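Speaker notes: "Before you sign for a picking cell"
Talk for the Sostton packaging and fulfillment group, 26 October 2023

Slot is 19 minutes with questions after. Keep the first part short. Water, clicker, spare clicker.

OPENING

Who in the room has had a sales visit about robot picking this year? Wait for hands. Keep yours up too.

I run operations for a mid-sized returns warehouse. I don't build robots and I don't sell them. I was sent to look at one because my boss saw a brochure, and I spent longer on it than either of us planned. So this is a buyer's talk. If you came for the math, Harish Reddy is on after lunch and he's much better at it.

THE OFFER

The product is the Brivton picking service, sold through Cudwood. You don't buy the arm outright. You pay a monthly fee, they install a cell, and they send people when it stops. The pitch is that it picks "any item, any bin, from day one." Read that line out slowly. It's printed on the front of the folder.

(Don't do the voice.)

What the fee covers: the arm, the gripper, the software, two visits a year. What it doesn't cover: floor work, guarding, the bins if yours are the wrong size, and any item on their exclusion list. The exclusion list is a separate document. I had to ask for it twice. It runs to a good many pages, and a fair part of what comes through our returns door is on it.

WHAT WE ASKED FOR

Cudwood offered a demo with their own box of goods. We said no thank you and asked for mixed stuff with awkward shapes, hard and soft, shiny and see-through, the way returns come in. They agreed, after some back and forth with Aigars Rimkutė on their side, who was straight with me all the way through and deserves credit for it.

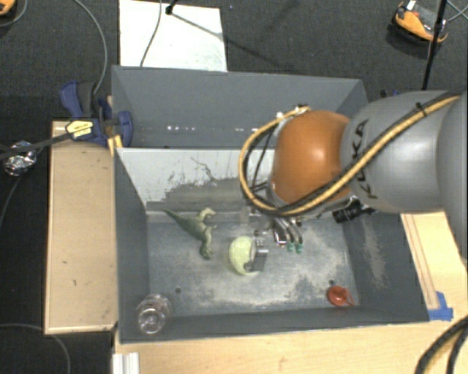
We agreed on 167 attempts before anyone looked at a single result. I'd recommend that to all of you. Fix the number first, write it down, have both sides sign. Otherwise the bad runs turn into "warm-up" and the good ones turn into the slide deck.

Pause here. People write this bit down.

WHAT COUNTS AS A PICK

This took up most of a morning. Their sheet counted a pick when the fingers closed and the item left the floor of the bin. Mine counts when the item is in the outgoing tote and I can still sell it. Those are very different numbers. By their count the cell made the 80 percent in the contract. By mine it fell well short, and I'm not going to put my figure on a slide because Cudwood disputes how I scored drops. Fine. Ask them for theirs and ask how they got it.

Clear things were the worst for us. Glass, clamshell packs, anything the vision has to guess at. Balls were better than I expected. Small shallow items near a bin wall were slow, with a lot of backing off and trying again. Slow matters, the fee is the same either way.

If someone asks about speed: the brochure figure is for one kind of item, in one layer, with nobody stopping the cell. Don't get dragged into arguing about it.

THE THINGS I LIKED

Be fair here, don't rush it.

The arm itself gave us no trouble. I have no complaint about the hardware. Changing the finger pads was easy enough for our own techs after one lesson. The stop logs are readable by a normal person, which I can't say for our conveyor. And when the software got stuck it stopped and asked for help, it didn't keep digging.

THE THINGS I DIDN'T

"From day one" is not true. Setup for our goods took until they had been through the item list with us line by line, and that time was billed.

Remote help. When the cell gets stuck, a person at Brivton can look through the camera and pick a grasp point by hand. Good feature. It's also counted as an automatic pick in the monthly report unless you ask for it split out. Ask for it split out.

Exit terms. If you stop early, you pay for removal. Jaunzems, the other firm we talked to, takes its cell away at its own cost, though the fee is higher and I haven't seen their gripper on our goods yet. That trial is in November. I'll share what I can.

WHAT I'D ASK THEM

Last slide, leave it up during questions.

Whose items were used in the test?
What ends a pick, and who decides?
How many picks had a person helping?
Where is the exclusion list, and when was it last changed?
What happens to the fee in a month when it misses the target?
Who pays to take it out?

On the fifth one, our draft contract said "the parties will discuss." Our lawyer laughed. It now says something better, but we still haven't signed.

LIKELY QUESTIONS

Would I buy it? For a single product line with plain boxes, maybe. For returns, not at this price.

Jobs: we have around 2 open spots on every picking shift that we can't fill. That's where the interest came from. Say so plainly.

Can they see the scoring sheet? Yes, blank version only. Copies are by the door, take one and change it to suit your own goods.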